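PRESS RELEASE

Prellen opens its hands-on room for portable equipment

May 29, 2023 – I'm Kanako Kuroda and I run the front desk at Prellen, so I get to share the good news! Our hands-on room is open, and you can come in and handle the gear before you spend a dime on it. We've been working toward this since January – and yes, I did a fair bit of the painting myself.

The idea came from customers who were tired of picking big, heavy things off a web page. They wanted to grab a handle, look at where the ports sit and find out if the thing suits them (I'm the same way with shoes). So we cleared out 400 square feet at the back of our Nakajima shop and got going.
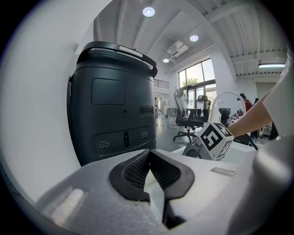 Black suitcase-style unit with a glossy handle rail and a port panel low on the body.

My coworker Setsuko Amano looks after the room and she'll happily talk handles with you all afternoon. "People go straight for the rail on top," she told me. "Then they want to see the ports."

Visits are free and run 40 minutes, with up to eight people at a time. Call the shop and ask for me or Setsuko to book a spot. Reporters are welcome too – just let us know you're coming and we'll put the coffee on.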